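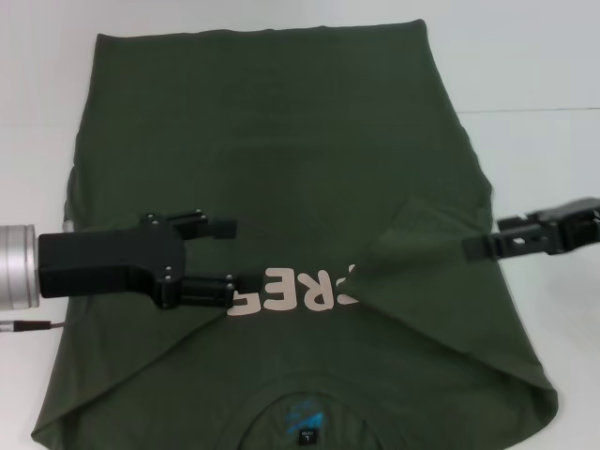 Folding T-shirts is one of those chores I put off for years, and then somehow came to enjoy once I had a method that didn't leave me with a drawer full of lumpy little bundles. The one I'm going to walk you through is the plain old department store fold, more or less as Pilar Acuña taught it to me when we both worked the back room of a clothing shop in Toledo (Ohio, before anyone gets excited). We folded something like a cartful before lunch most mornings, and she had opinions about every single one. Start with the shirt flat on a table, with the collar nearest you and the hem pointing away, the way the olive green one is lying on the white tabletop. Most people do it the other way up, and you're welcome to, but I find it so much easier to keep the neckline centered when it's right there under my chin.

What you'll need

A clean, dry shirt and a flat surface a bit wider than the shirt with its sleeves spread out. A bed will do in a pinch, though the mattress gives under your hands and the creases come out soft. If you like a folding board, Cloltent makes a decent one, and I used mine happily until it vanished behind the dryer.

Step 1: Smooth it out

Lay the shirt face down if you want the front showing at the end. Run your palms from the collar out to the shoulders, then down the body to the hem. Spend an extra moment on the middle, where wrinkles like to gather as soon as you start moving the cloth around. Give the hem a gentle tug at both corners so it lies straight. Please don't yank, especially on an older shirt!

Step 2: Bring in the first side

Take hold of one side of the shirt, partway along, and pinch the shoulder on that same side with your other hand. Lift both together and carry them toward the center. If you only lift from the one spot you'll get a big triangle of cloth lying on the diagonal, with a long slanting crease, and that's fine as a halfway point. Just ease the shoulder end over until the fold runs straight from collar to hem. Lay the sleeve back on itself so it doesn't poke out past the new edge.

Step 3: Do the other side

Same again, and try to match the width. You should have a long rectangle with the collar in the middle of the short end. If one side is fatter than the other, open it up and redo that side only.

Step 4: Fold up from the hem

Bring the hem toward the collar, stopping a couple of fingers short of it, and then fold in half once more. For a deep drawer I do thirds instead, and stand the shirts up in a row like file folders. My neighbor Octavio Fuentealba rolls his from this point and swears by it for suitcases.

A few odds and ends

Heavier cotton holds this fold nicely. Thin, slippery athletic shirts will fight you, so go slower and press each crease with the side of your hand before making the next one. Long sleeves get folded down along the body in Step 2, then everything carries on as before.

If your shirts still come out uneven, check where your first fold landed. Mine always used to creep toward the armpit.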